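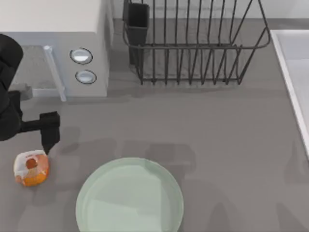 3 August 2021

Open day went better than I feared. Writing it up now while my feet still hurt, mostly so Selorm and Fuseini know what was promised on their behalf. The simulated kitchen was the big draw by a mile, and I'm glad we started the tour with the donut. People get it straight away: gripper by the icing, empty plate to the right of it, and half the group already has an opinion on how it ought to be picked up. I had the view from overhead on the big screen the whole time and hardly touched the side cameras.

Head count at the door was 775 over the day (Bernice had the clicker, so I believe it). We took them through in groups of 50, which is too many for that room. The back rows couldn't hear me over the fans and I was hoarse by lunch. Next time smaller groups, or a microphone, or both!

Things people asked, so we can have better answers in October:

Why not use a real kitchen? Asked in every single group. I said we can reset the simulated one with a key press and nobody has to wash up, which got a laugh, and then I did the proper answer about trying lots of grasps cheaply before we go near hardware. Ebenezer thinks I should have led with the proper answer. He's probably right.

Does it know it's a donut? A girl of maybe ten, from the Jarlow school party. I said it depends what you mean by know, and she gave me a look I deserved. Fiifi took over and talked about how the planner gets an object name and a pose, and that seemed to go down well — he's much better at this than me. Put him on the school groups from now on.

Can it do something with the dish rack? Yes in principle, no today. I'd rather we had a plate-into-rack task ready than keep saying that. The wires are a pain for collision checking, I know, I know. Selorm, could you look at whether a simplified mesh for the rack would do for a demo?

Somebody also wanted to turn the knobs on the white appliance. Those don't turn in the current build. I wrote it on the whiteboard under wishes.

Technical bits. Ran the Akolgo build from last night, not the newer one, after Fuseini's warning about the contact settings. Physics crashed 2 times, both straight after a reset and both on the demo machine, never on my laptop. Logs are in the open day folder. Restarting takes about 3 minutes, and that is a very long time to stand in front of people making conversation about icing.

The shadows looked lovely on the projector, by the way. A man from Brernumton asked what was casting the blurry ones on the counter and I had to say things outside the view, which is true but sounded shifty. I'll have a list next time.

To do: return the borrowed projector lead to Stesatano, write to the school, send Bernice the feedback slips (they're in the blue crate under my desk, not sorted).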